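Unit 4: Vehicle Load Ratings
Instructor: Fouzia Talpur

Curb weight is the vehicle with full fluids and no people or cargo. Payload is GVWR minus curb weight. A car with a GVWR of 3,897 lbs and a payload of 1,415 lbs has a curb weight of 2,482 lbs.

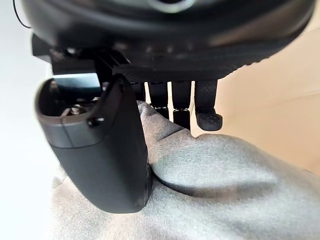
Fig. 4.1. Black gripper thumb below the wrist housing.

Tongue weight counts against payload. For a 2,000 lb trailer, use 10 to 15 percent, or 200 to 300 lbs. Read axle ratings from the door label.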